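How do I get fold creases out of a tablecloth without an iron?

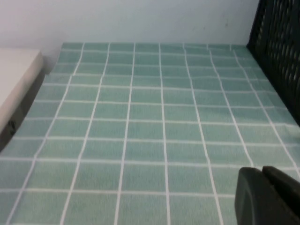 Green checked tablecloth, spread out on the table

Posted by Karla Ponce in Home & Laundry

I have 13 people coming for lunch at the end of March and I'm borrowing two more tablecloths from my sister in Pacheco to cover the extra tables. Hers have been folded in a closet for years and the creases are deep. Mine is the green one and I'm not worried about it. I don't own an iron and don't want to buy one for a single lunch. I do have a dryer and a spray bottle. The labels are cut off, so I don't know if hers are cotton or a blend. One feels a bit stiff. What would you try first? Also, how far ahead can I do it before they wrinkle again?

3 replies

Wenceslao Zamudio
Dryer. Wet a hand towel, wring it out well, and put it in with one tablecloth. Medium heat, 10 minutes. Take the cloth out the second it stops and lay it straight on the table while it's warm. Smooth it from the middle out to the sides with your hands. Do them one at a time. If you put both in together they twist around each other and come out worse than they went in.

For the stiff one, check that it doesn't have a coating on the back. If it feels like plastic or rubber on one side, keep it out of the dryer. Hang it over the shower rod while you take a hot shower and then leave it flat overnight.

As for timing, put them on the tables the night before. If you need the tables for breakfast, roll the cloths around a wrapping paper tube and stand them in a corner. Don't fold them again.

Yiğit Ateş
just use them wrinkled, once the plates are on you only see the edges

Kartini Menon
I agree with the dryer answer, but old creases may need washing out. Cloth that has been folded for years can have a dusty line along each fold, and heat will make it harder to remove. Wash on cool, gentle cycle, and take them out damp. Then spread each one on its table and pull the corners until it lies flat. Let it dry there. Mine took 3 hours with a window open.

If a crease is still there, mist that spot with plain water and press on it with a clean dry towel. Test the mist on a corner first, as some older dyes leave a ring.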